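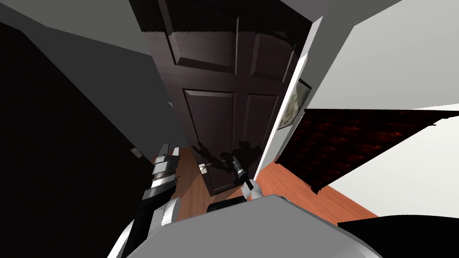
Door Handles in Simulation: Comparing Two Grippers and Two Controllers
Project report by Quentin Masson

For my semester project I wanted to know something pretty simple: if a two-armed robot has to deal with a household door, does it matter more what hand you give it or how you control the arm? I figured the hand. Most of my classmates figured the hand too, so I felt pretty safe!

Everything ran in simulation, in a home scene with the usual stuff in it – wooden floor, dark red rug, a picture on the wall, and a dark brown paneled door with a small white handle. That door and I got to know each other very well between February and July.

What I compared

The first gripper was the Guillot, a model with slender fingers and a narrow wrist. The second was the Forkska, which has wide, flat pads and closes a lot slower. For control I used plain position control (you give it a target and it goes there, no matter what's in the way) and a softer mode from the Zendatmont package that lets the arm give a little when it feels a push. Two grippers, two controllers, so four combinations, and each one got 100 tries for 400 runs total.

A run counted as good if the robot touched the handle, turned it, and moved the door at least 40 degrees without letting go early. The door started either closed or partly open, and I moved the base a bit each time so the arm couldn't just replay the same path.

Getting it to work at all

My first week of runs is not in the results, and I'm glad. I had the handle's collision shape set up wrong, so the fingers closed on thin air a finger's width in front of it. The numbers looked terrible for both grippers and I spent way too long tuning gains (sorry to whoever shared the lab computer with me) before I turned on the collision view and saw the problem.

The viewpoint was the other headache. I drove the setup runs by hand from the robot's own head view, looking steeply down, and from up there the handle is tiny and dark panels all look alike. I ended up using the shadow of the gripper on the door to judge distance. It's a rough trick, but it got me through placing the start poses, and after that the scripts took over.

Results

With position control, the slim Guillot fingers got to the handle fine and then slipped off as the door swung, because the arm kept pulling in a straight line while the handle moved on an arc. The Forkska held on longer but bumped the door during the approach in a lot of runs. With the soft controller both got much better. The best pair was Guillot plus soft control, with only 6 failed runs, and Forkska plus soft control had 11. Both position control sets failed more than half the time.

So I was wrong about the hand, at least for this door. Switching controllers helped either gripper far more than switching grippers did.

Problems and next steps

I only used one door and one handle, and friction in the simulator was a single value I picked from the Plistwood sample scenes and never changed. I'd like to vary that first. I also want to try a round knob, where I suspect the wide pads would do better, and let the left arm help hold the door – it spent the whole project parked off to the side. The scripts and run logs are in the course folder, with the bad first week kept separately.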